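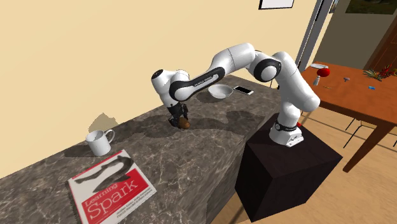
Canimik Support — Simulation and Data Services
Ticket: Kitchen pick-and-place episodes rejected at export
Product: Kotian recorder, Illow scene pack
Raised by: Porano manipulation group
Assigned to: Vimala Kulkarni
Opened: 12/26/18
Priority: Normal
Status: Awaiting confirmation from customer

Summary of the fault

The customer is collecting demonstrations in the simulated kitchen in order to train a grasping policy. Of 19 episodes submitted in the first batch, seven were refused by the export check with the message "object pose missing at grasp". The remaining episodes were accepted. The customer reports that the refused episodes replay correctly in the viewer and asks whether they may be kept.

Information requested from customer

Recorder settings file, the full export log, and two of the refused episodes in their original form. All were received in good order.

Findings

1. The refused episodes were opened in the viewer. Arm joint positions and finger commands are present throughout. No gaps were found in either stream.

2. The object stream stops when the fingers close and resumes when they open. The recorder had been set to log objects only while they rest on a surface. An object lifted clear of the counter is therefore dropped from the record, although it continues to be drawn.

3. The accepted episodes were checked for the same fault. In these the operator closed the fingers while the object was still resting on the marble, and the check, which reads a single step at the moment of closing, found a valid pose. Five of them lose the object shortly afterwards and should not be used for training in their present state.

4. Each camera view was compared with the log at the same step. The side view was the most useful for this purpose, as it shows the small brown object between the fingers, just above the counter, with the bowl behind the gripper. 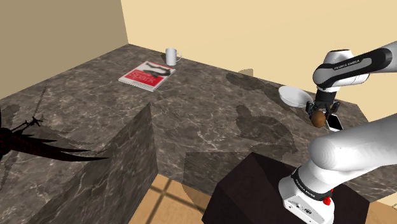

Action taken

The recorder setting "log objects at rest only" has been switched off in the customer's profile. A repair script has been supplied, which rebuilds the missing poses by replaying the stored joint positions from the saved starting state. Rebuilt episodes are marked as such in their header and may be left out of training if the customer prefers.

Action required from customer

Please run the repair script on a copy of the batch and retain the originals. Please then record two new episodes with the revised profile and export them in the usual way. The new logs should be attached to this ticket.

Note on the export check

The check will be extended to read every step between closing and release. This change is planned for the February update of Kotian. Until then, customers should review the object stream by hand before adding episodes to a training set.

V. Kulkarni
Canimik Support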